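About Tidemness

Tidemness runs kitting and returns handling for makers of lab and household supplies. The company has 2 sites, Zesemier and Saavedra. Zesemier handles small closures, tubes and jars. Saavedra handles cartons and anything over the weight limit for the benches.

Until the June changeover, all sorting at Zesemier was done by hand. An operator stood at a bench, took a container from one bin, checked it, and placed it in another. The standard lot is 200 containers. Wrist strain was the most common complaint in the shift log, and job rotation did not remove it.

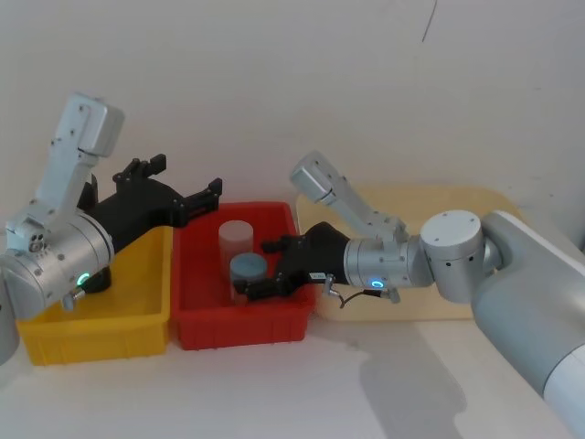 Sorting at Zesemier is now assigned to two-arm cells running Jestetti, our in-house scheduling software. Each cell works from shared plastic totes, and lots are limited to containers a two-finger gripper can hold. Yellow and red bins stand side by side between the arms, so either arm can reach both without the bins being moved. Upright cylinders are the preferred presentation. Mixed heights are allowed in one bin, as with the frosted white cylinder and the shorter gray-blue one in the red bin. Containers lying on their sides go back to a person.

Operators at Zesemier now hold the title of cell technician. The work consists of loading bins, clearing stops, checking grip settings at lot change, and inspecting rejects. Lifting and repeated picking are down. Standing time is the same, and reading time is up, mostly stop codes and lot sheets. Training takes 2 weeks and is paid at the full rate. Technicians may stop a cell at any time without a supervisor's approval, and stops are not counted in individual reviews.

Some tasks stay manual. Labels are still read by eye, and damaged lids are judged by a technician. Lots under 1000 pieces with no stored grip setting are sorted at the hand benches, which remain staffed on both shifts.

Alina Bogdan heads operations at both sites. Questions about lot requirements, bin types or technician openings go to her office at Zesemier, extension 422.

Page last revised 6 Aug 2020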